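Gripper handling rules - working group, November
Lorgate site, start 9:30

1. Last minutes
Accepted. Typo in the Endum clause fixed.

2. Hand-held grippers, good practice
Draft 44 gone through. Agreed:
- fingers open before moving in over the table
- marker face kept clean, no tape or stickers over it
- stay clear of the other operator's gripper when two are working one table - min gap still to be set, Stirkitz wants 30 cm, Pešek says too much for small mats
- indicator light checked at the start of every run

Cables on the floor beside the table come under the site trip hazard rule, not ours. Cross-refernce to be added.
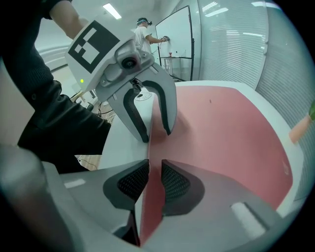

3. Logging
592 runs logged, 188 missing the operator intials. Form to change so it can't be submitted blank. Endum to send new version.

4. Other
Colour coding for mats - deferred, no time.

Actions: Pešek - gap wording. Lorgate - cable reference.
Closed 10:50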